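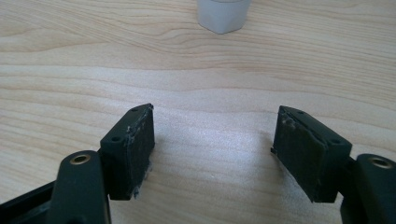
Questions people ask me about the Gendar grasping study

What did you set out to test?

Whether a policy trained only on hand-held gripper recordings could pick up small things from a bare table. I did 300 recordings at the Westby lab, all with me holding the tool and no arm involved. Then we ran the result on a proper arm, 200 tries in all.

Why a plain wooden table?

I wanted as little clutter as possible! With one small white object on pale wood there's not much else for the model to latch on to. The shine bothered me more than I expected, though – when the light bounces off the tabletop the grain washes out, and I'd like to repeat the whole thing in duller light one day.

Does it matter that the pads are scuffed?

A bit. The black facing on the fingers picks up marks and there's pale glue residue along the bottom of the left one (yes, I've had emails about it). I kept the same pair for every recording so the wear would at least be consistent.

How many tries failed?

11, and I was chuffed with that. In 2 of them it closed before it got to the object, and the rest were slips.

Is this the same as the Norton method?

No, but I borrowed the idea of starting each recording with the fingers open and the object well ahead of them. The training code is my own and fairly messy.

Can I have the data?

Soon, I hope. I'm still sorting the file names and aiming for May.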